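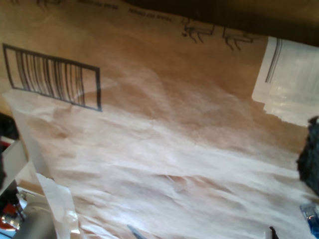
Rachid Amrani says he'd rather sell a book to the wrong person than leave it in a box, and he told me so before I'd even got my coat off. I had come to Irnstead to ask him how you make a living selling used books by mail from a town with one traffic light (it blinks yellow after nine), and I think he had decided on the drive over that we were going to start somewhere in the middle.

So we did. He'd sold a guide to keeping ducks that morning to a man in an apartment building. "He told me he'd never own a duck," Rachid said. "He wanted to know what it would be like. I gave him free shipping!"

I'd been ordering from him for three years before I ever met him. My first was a cookbook, and it came with a note folded into the soup chapter saying the barley recipe needed twice the water. He was right. I asked if he reads everything before it goes out, and he laughed at me for quite a while.

"I read the parts people have spilled on," he said. "That's where the good stuff is."

He grew up in Girnwood, over the ridge, in a house with one shelf of books and an uncle who drove a delivery truck and brought home whatever was left in the cab. After school he worked in insurance claims and didn't hate it. He started buying boxes at estate sales because they were cheap and because he liked talking to the families, and one winter the spare bedroom door stopped opening all the way. He listed a few of the duplicates that February. They sold in a weekend and he was hooked.

What he really loves, and I should warn you not to bring this up if you have a train to catch, is the Sirkisitz series. They were little paperbacks on practical subjects, 128 pages each no matter what, so the one on knots feels padded and the one on plumbing stops in the middle of a bathroom. Rachid has been trying to put together a full set for most of his adult life. There are 544 titles on the only list he trusts, and he's missing 30.

"People say, oh, just look online," he said. "I AM online. I'm the guy who has them online. When I search for one, I find myself."

I asked which missing one he wants most. He didn't stop to think. It's the volume on letter writing, which his uncle had, and which went to a cousin, who used it to level a washing machine and then moved. Rachid has called the people who live in the house now. They were nice about it, he said, and they have a different washing machine.

We talked for a bit about money, which he was more open about than I'd have been. Cookbooks pay the rent. Gardening does well until summer, then dies. Nobody wants encyclopedias and he takes them anyway when a widow is standing there in the driveway. The best single sale he ever made was a box of sewing patterns he'd been using as a doorstop, and the worst was a signed novel that he described as "very good" when the last chapter was gone. He refunded that one and then typed out the ending for the customer from the library's copy. All of it!

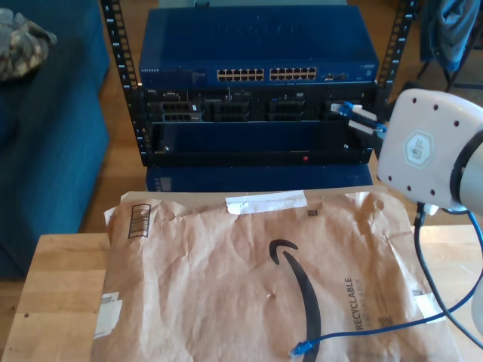 Rachid Amrani thinks the prices on most used books are plain made up, his own included. He prices by hand, in pencil, inside the front cover, and he'll change his mind between the shelf and the tape gun. A big buyer called Hutapea offered last year to take his whole stock in one go, some 1,000 boxes of it, at a flat rate per pound.

"Per pound," he said again, in case I'd missed it. "I asked the fellow, what do you pay for poetry? It's thin."

He said no, then lay awake for a week wondering if he'd been stupid, and I liked that he told me that part. His wife voted for selling. His daughter voted for keeping, but she's nine and likes the rolling ladder. They still argue about it at dinner - the money would have fixed the roof - and he doesn't think either side is wrong.

I wondered whether he ever gets lonely, working by mail, with no bell over the door. He said he did at first, and that's how the notes started. Now customers write back. One woman sends him corrections to his notes, with page numbers. Another returned a bird guide after ten years with every page marked where she'd seen the bird, and asked him to pass it along to somebody who was just starting out. He hasn't listed it yet. He says he's waiting for the right order to come in, somebody buying a first pair of something.

Before I left I bought the Sirkisitz on plumbing. He penciled a price in the cover, looked at me, rubbed it out, and wrote a lower one. I've read it since, and it does stop in the middle of the bathroom, right after you've taken the faucet off.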